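Forum Hamside > Werkstatt & Technik > Automatisierung
Thema: Maschinen im Haushalt und in der Fertigung, was geht heute wirklich?
Eröffnet am 20. Januar 2018

kantenschleifer
Beiträge: 2768

Moin zusammen,

ich arbeite in einem Betrieb, der Arbeitskleidung verleiht und wäscht. Unser Chef war auf einer Messe und will jetzt wissen, was sich bei uns automatisieren lässt. Waschen, Trocknen und Mangeln laufen sowieso über Anlagen. Es geht um das dazwischen: Teile aus dem Wagen nehmen, sortieren, nach Größe stapeln, Mützen und Hüte in die Fächer legen. Das machen bei uns Leute von Hand, und es ist die Arbeit, für die wir am schwersten jemanden finden.

Privat frage ich mich dasselbe. Ich habe einen Saugroboter von Udeck, der macht den Flur ordentlich und bleibt am Teppichrand im Wohnzimmer hängen. Alles andere mache ich nach wie vor selbst.

Also: Hat jemand von euch eine Maschine im Einsatz, die weiche Sachen greift und irgendwo ablegt? Keine Werbevideos bitte, die kenne ich.

Re: Maschinen im Haushalt und in der Fertigung
rollenlager

Wir haben in der Montage einen Arm laufen, eingerichtet von Prollbridge. Der nimmt Gehäusedeckel aus einem Tray und legt sie in die Presse. Läuft seit Juni ohne größere Probleme. Aber der Deckel liegt immer gleich, ist immer gleich groß und verbiegt sich nicht. Als wir gefragt haben, ob derselbe Arm auch die Schaumstoffeinlagen in die Kartons legen kann, kam ein Angebot für eine zweite Zelle mit Kamera, und am Ende stand da, dass die Quote nicht garantiert wird. Haben wir gelassen.

Für Wäsche würde ich zurzeit nichts kaufen.

Re: Maschinen im Haushalt und in der Fertigung
nadelundzwirn

Ich sehe das anders. In großen Wäschereien gibt es längst Maschinen, die Handtücher falten. Oben einhängen, unten kommt ein Stapel raus. Wer sagt, Maschinen können keine Textilien, war lange in keiner Wäscherei.

Re: Maschinen im Haushalt und in der Fertigung
rollenlager

Und wer hängt das Handtuch oben ein?

Re: Maschinen im Haushalt und in der Fertigung
nadelundzwirn

Ein Mensch, schon klar. Trotzdem ist der größere Teil der Arbeit weg. Mir ist eine Anlage, die mir das Falten abnimmt, lieber als eine, die alles können soll und nichts davon fertig bekommt. Ihr redet immer über Arme mit Fingern. Dabei hat die Waschmaschine auch keine Hände.

Re: Maschinen im Haushalt und in der Fertigung
kantenschleifer

Faltmaschine haben wir für Kittel, die ist gut. Mein Problem ist der Wagen davor. Da liegt alles durcheinander: Kittel, Hosen, Schürzen, Kopfbedeckungen. Unsere Leute greifen rein, ziehen ein Teil raus, schütteln es einmal und sehen sofort, was es ist. An einem normalen Tag gehen da 500 Teile über einen Tisch. Genau diesen Griff hätte ich gern automatisch.

Re: Maschinen im Haushalt und in der Fertigung
getachew_h

Hallo, Getachew Hadgu hier, ich plane Förder- und Sortiertechnik und lese sonst nur mit. Der Griff in den Wagen ist der schwierigste Teil, das stimmt. Ein paar Punkte aus der Praxis:

Das Heben geht. Irgendein Teil aus einem Haufen ziehen schafft ein Greifer mit Kamera ganz passabel. Manchmal hat er zwei Teile, dann lässt er fallen und versucht es nochmal.

Das Erkennen geht auch, wenn die Teile einen Chip oder einen Barcode haben. Bei Mietkleidung ist das meistens der Fall. Dann muss die Maschine gar nicht sehen, ob es eine Hose ist.

Das Ablegen in einer bestimmten Form ist das Problem. Stoff hängt jedes Mal anders am Greifer. Beim Loslassen klappt eine Ecke um, und danach muss doch wieder jemand ran.

Ich würde deshalb erst das Sortieren angehen und das Ablegen bei den Leuten lassen. Greifen, lesen, in den richtigen Behälter fallen lassen. Damit ist die Aufgabe klein genug, dass man sie einem Lieferanten in einem Satz beschreiben kann.

Re: Maschinen im Haushalt und in der Fertigung
dieselhannes

Bei uns hat man mit so einem Satz angefangen und nach 21 Monaten stand immer noch ein Techniker daneben und hat Störungen quittiert. Den Platz hätte auch eine Aushilfe ausfüllen können, die gleich selbst sortiert. Mag sein, dass es heute besser ist. Ich glaube es, wenn ich es eine Schicht lang gesehen habe, und zwar eine Nachtschicht, wenn der Vertriebler zu Hause ist.

Re: Maschinen im Haushalt und in der Fertigung
getachew_h

Die Skepsis verstehe ich. Lass dir vor dem Kauf einen Versuch mit eigener Ware machen, mit ungebügelter Ware und direkt aus dem Wagen. Wer das ablehnt, scheidet aus.

Re: Maschinen im Haushalt und in der Fertigung
sofakissen88

Mal zum Haushalt zurück. Ich habe Rheuma und für mich ist die Frage kein Spielzeug. Saugen kann mein Gerät, Rasen mähen macht bei meiner Schwester auch eins. Aber Geschirrspüler ausräumen, Wäsche aufhängen, etwas vom Boden aufheben: da gibt es nichts, was ich kaufen könnte. Seit ich denken kann, heißt es, das kommt in zehn Jahren.

Ich würde schon für ein Gerät zahlen, das nur Sachen vom Boden aufhebt. Socken, Schal, Mütze, Zeitung. Falten muss es nichts.

Re: Maschinen im Haushalt und in der Fertigung
nadelundzwirn

Dafür gibt es Greifzangen mit langem Stiel, kosten wenig und brauchen kein Update.

Re: Maschinen im Haushalt und in der Fertigung
sofakissen88

Habe ich. Die muss man zudrücken, und das ist mit Rheuma an schlechten Tagen genau das, was nicht geht.

Re: Maschinen im Haushalt und in der Fertigung
nadelundzwirn

Stimmt, daran hatte ich nicht gedacht. Entschuldige.

Re: Maschinen im Haushalt und in der Fertigung
chaimae_c

Ich bin Chaimae Chraibi und beschäftige mich beruflich mit Greifern. Zu den Kopfbedeckungen von kantenschleifer will ich etwas sagen, die gehen in der Diskussion unter. Ein Hut wirkt einfacher als ein Kittel, weil er klein ist. Er hat aber eine Krempe, die nachgibt, und eine Krone, die eine Form behalten soll. Greift man mit zwei Backen an der Krempe, hält das gut, nur kippt der Hut dann, und die Öffnung zeigt irgendwohin. Zum Hinlegen muss man ihn drehen oder an einer zweiten Stelle fassen. Mit den Fingern macht man das nebenbei.

Wer es selbst ausprobieren will, sollte einmal auf die eigenen Finger verzichten und so eine Aufgabe nur mit zwei Greifern in den Händen erledigen. Links hängt der schwarze Hut an der Krempe in den Backen, rechts ist der Greifer noch offen. An den Spitzen sitzen türkisblaue Polster. Bewegt wird das alles von einem Menschen, der weiß, was ein Hut ist und wo er hinsoll, und diesen Teil muss eine Maschine erst einmal können.

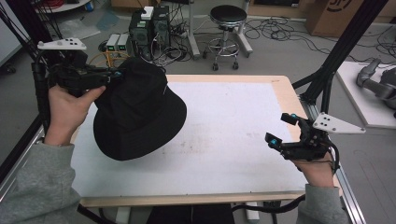 Re: Maschinen im Haushalt und in der Fertigung
rollenlager

Gutes Beispiel. Was mir dabei auffällt: Die Arbeitsfläche ist eine flache weiße Platte, und es hängt ein einziger schwarzer Hut darüber. Den findet jede Kamera. Im Wagen von kantenschleifer liegt Dunkelblau auf Dunkelblau, und die Hälfte davon ist ineinander verdreht.

Re: Maschinen im Haushalt und in der Fertigung
chaimae_c

Richtig, der Kontrast hilft sehr. Vom einzelnen Teil auf dem Tisch bis zum vollen Wagen ist es ein großer Schritt, da will ich nichts schönreden. Ich würde bei euch die Hüte vorher von Hand rausnehmen und einzeln auf ein helles Band legen. Dann reden wir über eine lösbare Aufgabe.

Re: Maschinen im Haushalt und in der Fertigung
dieselhannes

Wenn ich sie sowieso von Hand rausnehme, kann ich sie auch gleich ins Fach legen.

Re: Maschinen im Haushalt und in der Fertigung
getachew_h

Bei Hüten gebe ich dir recht, das lohnt nicht. Bei Kitteln mit Chip rechnet es sich eher, da kommt nach dem Sortieren noch Größe und Kunde dazu.

Re: Maschinen im Haushalt und in der Fertigung
kantenschleifer

Danke euch, das hilft mir weiter. Ich schlage dem Chef vor, nur das Sortieren der Kittel anzufragen, bei Prollbridge und bei Sukprasert, die haben uns damals die Mangel geliefert. Mit 2 Wagen eigener Ware als Versuch, so wie sie aus dem Trockner kommen. Hüte und Mützen bleiben beim Team.

@sofakissen88: Falls mir etwas unterkommt, das vom Boden aufhebt und kein Prospekt ist, schreibe ich es hier rein.

Re: Maschinen im Haushalt und in der Fertigung
sofakissen88

Danke, gern. Der Udeck bleibt bei mir übrigens auch am Teppich hängen. Ich habe den Rand mit doppelseitigem Klebeband flach gemacht, seitdem fährt er drüber.

Re: Maschinen im Haushalt und in der Fertigung
kantenschleifer

Probiere ich aus. Hält das Band auch auf Parkett, oder bleiben da Reste?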